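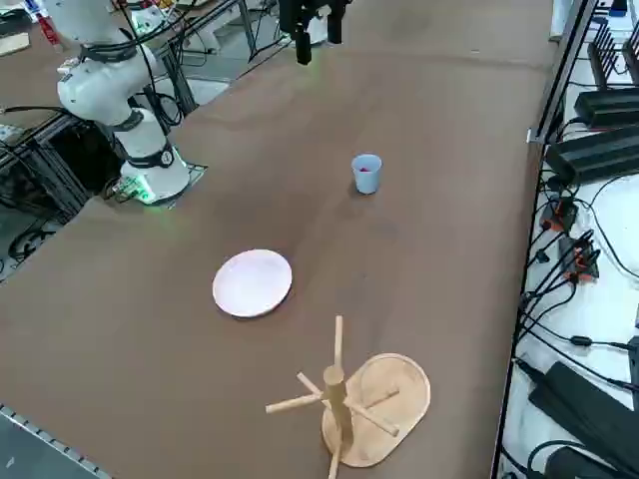 Our Bench Rules for Two Arms, and How They Held Up
Course project report, 24 June 2026

When Kanako Nishimura and I picked our topic in April, everybody else was training something, and we wanted to write rules. I know, thrilling! But our lab guide for the two-arm table was a single page with "be careful" on it twice, and Professor Ishida kept saying somebody should fix that.

So we did. We read through 3,834 lines of old session notes, which the lab keeps in a folder called Pitby (don't ask me why), and marked every place where somebody stopped a run by hand. Then we argued over what a rule could have done about it. Bình Đoàn did a lot of the marking too, and he's way more patient than I am.

What we ended up with:

1. One person holds the stop button and does nothing else. No typing, no moving cups around.
2. Say "hands in" before you reach over the edge, and wait for the button person to say "clear." A nod doesn't count.
3. Only the items for the task go on the table. Cup, block, plate, mug stand, fine. Your phone, no.
4. Power bricks and spare cables stay on the side shelf, off the tabletop.
5. Check the slack in the arm cables at full reach before the first run.

Rule 2 caused the most trouble. People felt silly saying it out loud, me included, and for the first few sessions we just mumbled it. 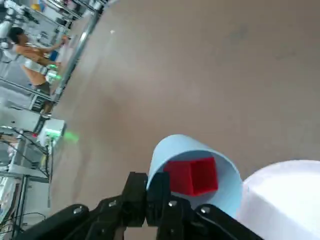
After a while it got to be a habit, and Tetsuya Ebihara from the other group started saying it too (he'll deny this). I still think it's the best rule on the list. Rule 3 I'd rewrite, though. It says nothing about who clears the table between tasks, so we each figured the other one would, and Kanako and I had a pretty dumb fight over a plate.

We didn't get to speed limits for shared space. Hatsue Kamata has a draft of those and we'd like to fold it in next term, if she'll let us mess with her wording. The rules are taped up by the shelf for now.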